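Shared checklist for robot handling of dishes goes out for comment

Anyone who has tried to teach a robot arm to clear a table knows that cups are harder than they look, and the good people at Gedik have spent a long while writing down what they have learned. Their draft good-practice guide for handling household crockery opened for comment on Tuesday, and it is a friendlier read than most rulebooks – just 20 pages, in plain words, with room in the margins for your own notes.
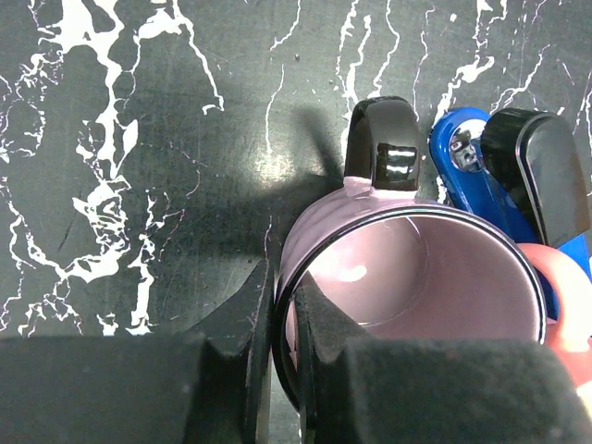
The longest chapter deals with grip. It asks teams to write down where the fingers meet a cup, whether at the rim, body or handle, and to check finger pads for wear before each session. Worn pads may still be used under the draft, provided the wear is noted in the log, and that point has already brought in plenty of mail! 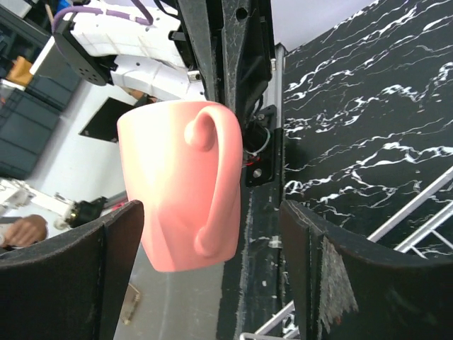 Zener would like the pad rule to be firmer, with a fixed replacement date, while Doder wrote that small labs could never keep up with such a schedule and asked for the wording to stay as it is.

A separate chapter covers two arms sharing one table, and it asks that only one of them reach for any given item at a time.

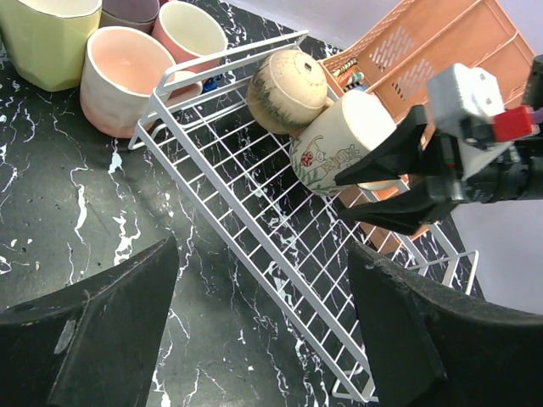 A gripper reaches toward a painted cup on a wire dish rack.

Comments are welcome through the end of April, and Charvát will host an open call for questions.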